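How Shadows Work

By Kirsty Greenwood
June

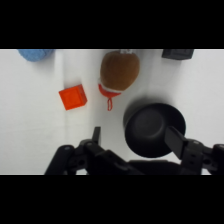 The small orange-red cube and its light gray shadow on a white surface.

Light travels in straight lines. When it meets a solid object, some of it is blocked. The area behind the object receives less light, and this darker area is called a shadow.

A shadow lies on the side away from the light. The cube's shadow falls toward the lower left, so the strongest light reaches it from the upper right.

Most indoor shadows are gray, not black. Light also bounces off walls, ceilings and tabletops, and some of it reaches the shaded area. A white surface reflects a lot of light.

Surface texture matters too. A glossy object reflects light mainly in one direction. A fuzzy toy scatters it many ways, so it looks dull and soft.

Try it: Place a block on white paper and hold a flashlight eight inches away. Trace the shadow. Raise the flashlight to 14 inches, keeping it on the same side, and trace again. Compare the lengths of the two outlines.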